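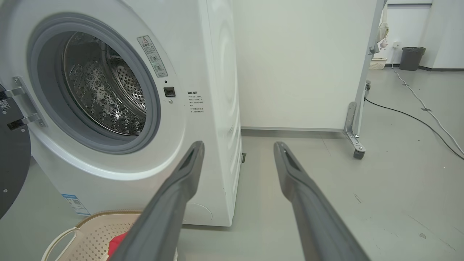
Can I use Plolar sheets in a front loader?

Put the sheet in the empty drum first, then load the clothes on top of it. Don't put it in the dispenser drawer, where it can sit half dissolved and gum up the tray.

Plolar Laundry Sheets, Unscented
Box of 192 half sheets
Made by Esposito Home Supply

Plolar is a pre-measured laundry detergent pressed into a thin, dry sheet. Each sheet is perforated down the middle. A half sheet does a normal load and a full sheet does a large or heavily soiled one. Our count is given in half sheets because that is what most households use most of the time.

The sheets work in front loaders, top loaders and twin tubs, and in warm or cold water. They are low sudsing. For hand washing, tear off a quarter sheet and stir it through a basin of warm water before adding clothes.

How much to use
Small load, lightly worn: one half sheet
Regular load: one half sheet
Full load, towels or bedding: two half sheets
Work clothes, sports gear, cloth nappies: two half sheets, plus a pre-soak

If you wash in hard water, go up by one half sheet. Bore water varies a lot, so start with the regular amount and adjust from there. If your towels come out stiff, try less detergent before you try more.

Cold water
The sheets dissolve in cold water on a standard cycle. On a quick wash of under 20 minutes, and with very cold tap water, a sheet can leave a pale smear on dark clothing. Tear it into three or four pieces before it goes in, or choose a longer cycle. A smear rinses out under the tap.

Fabrics
Suitable for cotton, linen, polyester, nylon and blends. We don't recommend the sheets for wool, silk or down. Wenen Wool Wash is the one to use for those, and it is sold on its own page.

Colours are fine. There is no bleach or optical brightener in the unscented sheet, so whites will come up clean but won't have the blue-white look some powders give. For greying whites, soak overnight with Puna Oxygen Soaker and then wash as usual.

Scent
Unscented means no added fragrance. The box has a faint soapy smell when first opened. The eucalyptus version is the same sheet with fragrance added, and comes in the same size box.

Storage
Keep the box closed and away from steam. Wet hands are the usual cause of sheets sticking together. If a few do stick, use the clump for a load of towels. A tin or a jar with a lid works well if your laundry is also your bathroom. Unopened boxes keep for two years.

Keep out of reach of children and pets. If a piece gets in the eyes, rinse with plenty of water and get medical advice. The full ingredients list is printed on the base of the box.

Keeping the machine clean
Any detergent will leave residue over time, sheets included. Once a month, run the hottest empty cycle your machine allows. On a front loader, wipe the door seal with a damp cloth, getting into the fold at the bottom, and leave the door ajar between washes. Check the filter for lint and coins while you are there.

Sizes
Trial pack, 24 half sheets
Standard box, 192 half sheets
Trade carton, 1,260 half sheets, loose packed in a lined box

The trade carton suits motels, caravan parks and share houses. It has no inner boxes, so you will need your own container once it is open. Trade enquiries go to Imani Ostrowski in our Ballarat office.

Delivery
Standard boxes go by ordinary parcel post and fit most letterboxes laid flat. Allow up to 5 working days. Trade cartons are sent by courier and need a signature. We don't deliver to parcel lockers.

Returns
Unopened boxes can be returned within 30 days. If a box arrives damp or crushed, send us a photo of it and we will replace it.

Customer comments

"Good on school uniforms. Not strong enough for my husband's overalls until I started soaking them first. Easy to carry up two flights of stairs, which was why I bought them."
Lucinda Pettigrew

"Does the job. I'd like the tear line to be a bit deeper, mine don't always split evenly."
Clyde Lindgren

"Took the trial pack camping and used quarter sheets in a bucket. Have since ordered the big box."
Vaughn Kapoor

Reply from Esposito: Thanks Clyde. The perforation was changed in July, and boxes with a green batch sticker have the new one.

Page last updated 6/2/20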